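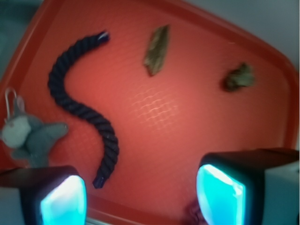 Tray Bits: a collection of odds and ends, written up

README, last tidied November 2025

Hello, and thanks for downloading this. Tray Bits is a list of small things that get put on trays, with notes on what they feel like, how heavy they are and which other things they've shared a tray with. I started it in June as a way of keeping track of what was in my cupboard and it got rather out of hand (my cupboard did too, but that's another file).

What you get

There are 719 items in the list and 1,486 notes, so most things have been written up more than once. That's on purpose! I find I say quite different things about a bit of rope depending on what's next to it, and I wanted to keep that in.

items.csv has one row per thing: its name, a plain description, rough size, and the group it belongs to.
notes.csv has my notes, in the order I wrote them, spelling mistakes and all.
trays.csv says which things were on which tray together.

The groups

I went round and round on these and ended up with cord, garden, soft, kitchen, hard and "other". Cord is anything long and bendy: string, laces, ribbon, the thick navy twisted rope. Garden is dried leaves, bark, seed heads, cones and whatever else comes in on people's shoes. Soft is mostly small toys and scraps of fleece, and the little grey plush one went in there without any argument. I put it down as "elephant or mouse" in the animal column and I'm leaving it like that, so please don't write in about it.

Garden was the hardest to keep straight. Once a leaf has dried and curled it can look an awful lot like bark, and if all you've got is a greenish-brown crumpled lump then good luck to you. I've used "leaf/bark" as a proper value in the material column, so if you're filtering, watch out for that slash. It caught me out twice.

The trays

I like a plastic tray with a raised rim and a bit of texture on the bottom. The red-orange one with the little crosshatched grid is my favourite by miles, and dark things look lovely on it. Pale things are better on the blue, and I've a flat white one from Prandley that I only use for the kitchen group (it stains, so no beetroot). The tray colour is in trays.csv under "base".

I don't arrange things much. Rope gets dropped in whatever curve it fancies, leaves go wherever there's room, and soft toys are allowed to hang about at the edge. "On or beside the tray" counts as on it for the purposes of the list. An early version had a separate column for beside, but I was so inconsistent about filling it in that I took it out.

Things that are wrong with it

Sizes are by eye for the first 100 items, then by ruler after that. I keep meaning to go back.

Garden things don't last. A lot of the leaves I wrote up in June have been swept up since, so I can't check them again.

There are 43 items with no group at all. Some are broken bits of something else, and a few I just couldn't decide on. Have a go if you like.

Colour names are mine. I say coral where other people say red, and my "olive" covers more than it should.

Older versions

The first version was called Sultana, after the box I kept the notes in. If you've got a file with that name, it uses the old groups (string and rope were separate, what was I thinking) and the item numbers don't match. Vendance is the current one. Dramineo was a half-finished go at adding smells, and I gave up when the lavender made everything else in the cupboard smell of lavender.

Using it

Do what you want with it. Sort it, print it, pinch the groups for your own cupboard. If you add things, please start a fresh run of item numbers so we don't end up with two number twelves, and send me the rows if they're cord because I'm always after more cord.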